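The Sorting Table

The club met in the old freight building at Bilbridge, up the ramp and past the bike cage, and in the last weeks before the Killitz Cup we were there every night until the cleaners asked us to leave. I was in my second year and had been put in charge of the sorting task, mostly on account of being away the night the jobs were handed out.

The task was simple enough on the page. The arm had to take objects from one side of the table and drop them in a bin on the other. It got two points for each object in the bin, lost one for each on the floor, and had 14 minutes to do it. The rules had been sent out in a document with the heading 25 January 2019 and nobody from the organisers had touched it afterwards, even though clause six referred to a clause nine and there wasn't one.

We called our program Morsy. The founder of the club had named it after a dog, and he had graduated, so we couldn't ask him to change it. Morsy was four people's work, and you could tell which parts belonged to whom by the comments. The oldest parts had no comments at all.

My trouble was with the drop. The arm would pick up a thing well, carry it well, and then stop above the bin and wait. Sometimes it waited a second. Sometimes it waited long enough that the safety timer ran out and the whole run was void. I had written the drop myself, so there was no one to blame in the club chat.

"It's thinking," said the girl who did our wiring.

"It doesn't think."

"Then what's it doing?"

I didn't know. I had 243 lines of log from the night before and I had read them on the tram, at breakfast, and through most of a lecture on heat transfer. According to the log, the arm believed it had arrived. It asked whether it could let go, and the answer came back late.

She pulled a stool over and looked at the log with me. She was in her last year and had a job waiting for her in another city, and she had begun to talk about the club in the past tense, which I didn't like. She had very neat handwriting. All our cables had tags on them in that handwriting, and I had wondered what we would do when a tag fell off after she was gone.

"Who does it ask?" she said.

"The bin check."

"And who wrote the bin check?"

I scrolled up. There were no comments.

We went through it together. The bin check was meant to look at the far side of the table, find the bin, and say yes or no. It had been written for an earlier competition, when the bins were dark. Ours was white, and the building was white too, the ceiling and the pillars and the far wall. As far as either of us could tell, the check found the bin, lost it, and found it again, and it wouldn't say yes until it had found it several times in a row.

"Put a dark bin there," she said.

"The rules say white."

"Put a stripe on it."

"The rules say plain."

She read the rules herself then, all of them, including the part about catering. I made tea in the kitchen next door. When I came back she was up to the section on appeals and had written something on the back of her hand.

"You don't need to see the bin," she said. "You put the bin down. You know where it is."

"Someone might bump it."

"Does anyone bump it?"

I thought about it. In two years I had seen the bin bumped once, by me.

The captain didn't like it. He did not want Morsy dropping things with its eyes shut, as he put it, and he said that if the bin shifted by a hand's width on the day we'd lose points on every object and have to stand there and watch. He had been to the Cup twice and had come home both times without a place. He kept the participation certificates in his locker, face down.

We argued for a while beside the whiteboard. The wiring girl said a late yes was worse than no yes. The captain said that was just a sentence. In the end he agreed to one night of trials with the check turned off, provided someone stayed near the bin and wrote down where everything landed. A first-year offered. He was quiet and new enough that I hadn't heard him offer anything before, and the captain gave him the clipboard. 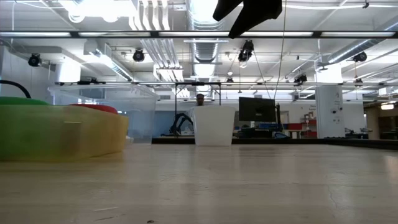

The far side of the table on the night of the trials.

From my end I couldn't see much of him. There was the white bin, and over the top of it his hair. He could have stood anywhere along that side, but he had picked the spot directly behind the bin and he kept to it.

"Ready?" I called.

"Ready," said the hair.

The first object went in. He called out "in," and I heard the pencil. The second went in. The third hit the rim and went in. He called out "rim, in," and asked whether rim should have its own column, and the captain said yes, before he'd had time to remember that he was against the whole thing.

The fourth went on the floor. It was a sponge ball, and it made no noise at all, so the only way I knew was that he said "floor" and bent down, and for a moment there was only the bin.

"That's one," said the captain.

"It didn't wait, though," I said.

It hadn't. I had got so used to the wait that I had been holding my breath through it, every time, for weeks. Now the arm came over, opened and went back, and I found I was breathing in the wrong places.

We ran it until the vending machine in the corridor switched itself to night mode. The club had been given up to 400 dollars for the season by Mekutley, a company that made conveyor belts, and most of it had gone on a replacement motor and the rest on pizza. There was no pizza that night. The wiring girl had a bag of mandarins and she passed them down the table. I peeled one over my keyboard, and the captain moved the keyboard.

Late on, the arm put one in that I would have sworn was going wide. It swung a little at the end of the carry and let go during the swing. The first-year said "in" in exactly the voice he had used for all the others.

"Did you see that?" I said to him.

"I put it down as in," he said.

When we stopped, he brought the clipboard round. He'd ruled the columns with the edge of a student card. In, rim in, rim out, floor. Next to each floor he had written which way it missed, and they all missed the same way, to the left as he stood, and therefore to my right. I hadn't asked him to write that. Neither had the captain.

The captain took the clipboard over to the light and read it for some time.

"So it's not random," he said.

"No," said the first-year. "I think the bin's just in the wrong spot. Or the arm thinks it is." He looked as if he might be in trouble. "I didn't want to move it while you were testing."

"When did you notice?"

"About the second floor."

The wiring girl laughed so hard she had to put her mandarin down. The captain didn't laugh, but he went and got the tape measure out of the drawer himself, and he held one end and gave the first-year the other. They measured from the edge of the table to the bin, and then I read them the number in the program, and the two were apart by the width of a thumb.

I had typed that number in. I remembered doing it. It was the time I had bumped the bin, and I'd put it back by eye.

I changed the number. We ran it again, though it was past the hour when we were supposed to be out, and the cleaner stood in the doorway with her trolley and watched. Morsy picked up the sponge ball and brought it over and let it go.

"In," said the first-year.

"Is that good?" asked the cleaner.

"It's two points," I said.

She nodded and said we had until she finished the kitchen. The captain had already taken the cap off a marker and was crouched at the table with his tongue between his teeth, drawing a small square corner where the bin should sit. The first-year held the bin steady for him. I saved the program, and in the line above the number I wrote a comment that said where it had been measured from and which end of the tape was zero.

The wiring girl read it over my shoulder. She said my spelling was bad, and she fixed it, and then she went to find her coat.

The Cup was in April. We came fifth, which was as far down as they gave a certificate with a ribbon on it. The captain put it in his locker the right way up. On the bus home the first-year slept against the window with the clipboard on his knees, and somewhere after the second rest stop the pencil rolled off it and went under the seats, and I got down on the floor to look.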